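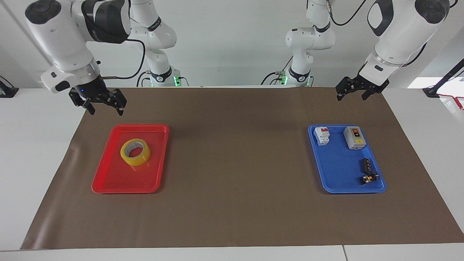 Bench two, both arms at the ready position, parts in the blue tray and tape in the red.

Mat creeping and trays off position on a two-arm cell

Posted by Isla Cartwright

I look after a small two-arm bench cell at Wihongi. Both arms are bolted at the back edge of a white table, each with a black parallel gripper, and they work over a long brown paper mat. The job is sorting odds and ends between a red tray and a blue tray. At the moment that means a roll of packing tape, a miniature breaker, a switch box and a couple of smaller parts.

The first hour of a shift is fine. After that the right arm starts closing a little off center on whatever is in the red tray, and by 58 cycles it misses the tape roll completely or catches it by the rim. The left arm stays good for much longer. I have re-taught the red tray pick point twice since July and it drifts again the same way. Joint zero checks pass on both arms and there are no faults in the log.

The program uses fixed positions for both trays. There is no camera correction in it. The mat is held with tape at the back only and the front left corner has started to curl. Is this the arm or the table?

Shayne Whitcombe

Table. Tape the mat down properly.

Trudy Whitelaw

I would agree with Shayne but check it before you re-teach anything, or you will be saving a bad position on top of a bad position.

Put a pencil mark on the table at each front corner of the mat and draw around the red tray on the paper. Run 20 cycles and look at both. If the tray has left its outline, the tray is sliding on the paper. If the tray is still in its outline but the mat has left the pencil marks, the paper is moving. Ours at Jusar was doing both.

From your picture the red tray is already sitting at a slight angle. With a fixed pick point a small turn puts a part near the far end well off, and your tape roll is toward that end. Check whether it was at that angle when you taught the point.

What we did in the end:

Stop the cell and lock it out before you reach in.
Take the old mat off and wipe the table.
Lay a new mat flat and tape all four sides. Cut it short of the front edge so sleeves don't catch it.
Screw or stick two corner stops to the table for each tray. Cut the paper away where the stops go.
Teach both trays again at slow speed, then run 20 cycles and measure.

Also look at the height. If the fingers come down low enough to brush the tray floor when they close, they will push the tray a bit every time. Raise the pick by a millimeter or two and see if the roll still holds.

Hamish Tomoana

We had something like this and it was a loose finger screw on the gripper, so put a hex key on those while you have it locked out. Ours backed out every 7 or 8 weeks until we used thread locker. Don't know if yours is the same gripper.

Isla Cartwright

Did the pencil test. The tray moved on the paper and the paper moved too, both toward the front. Finger screws were tight. Corner stops are going on tomorrow morning.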